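What Goes in the Basket

Lavanya Namboodiri keeps her toy storage in the hall closet, which is where she moved it in February after the third time she stepped on a block in the dark. She has two children, a ground-floor apartment in Gelldale, and no playroom. Most of the people who come to her for help have the same setup.

She ran a stockroom for ten years before she started organizing homes, and she still talks like someone who has to find things in a hurry. Her first question to a family is how long it takes to clear the living room floor before dinner. Anything over five minutes, she says, means the containers are wrong.

The usual mistake is the big chest with a lid. Kavitha Raju had one, a wedding present, and for years everything went into it. "The kids would tip the whole thing out to get one car," she said. "Then they'd play with the car for a minute and walk off." The chest now holds blankets. The toys are split among nine open baskets on a low shelf, and each basket takes one kind of thing.

Open baskets have a few points in their favor. A child can see into them and carry them. Plastic mesh ones are light, they don't hold crumbs, and they can be rinsed in the bathtub. Solid bins from Flamier and Tavares cost more and stack better, and Namboodiri uses them for puzzles and anything with small parts -- pieces work their way through a mesh and end up under the couch.

Size matters more than brand. She likes a basket no wider than 18 inches. Bigger than that and a four-year-old drags it, and whatever is at the bottom stays at the bottom.

Balakrishnan Chettiar, who looks after his grandchildren while their parents work, took a different route. He puts out two baskets in the morning and leaves the rest in a cupboard. The next day he swaps them. "They think they have new toys," he said. He has been doing it for up to a year with some of them, and the wooden train has come back into favor twice.

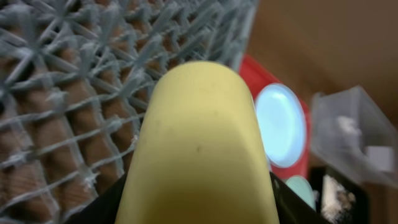
Lakshmi Nair

Color is worth a thought too. Bright red and blue things show up well on a brown wood surface, and a gray-blue mesh stays quiet next to them. Namboodiri tells people to pick one basket color and stick to it, mainly so that replacements match when one cracks.

Labels she can take or leave. For children who don't read yet, she tapes a drawing to the shelf where the basket goes. The basket itself gets nothing, as tape peels off mesh within days.

The last job is the weekly sort, and she does it with the kids in the room. Broken things go in a bag. Orphan pieces go in a jar, and if the jar fills up before anyone asks for them, it gets emptied. Raju has been through two jars so far.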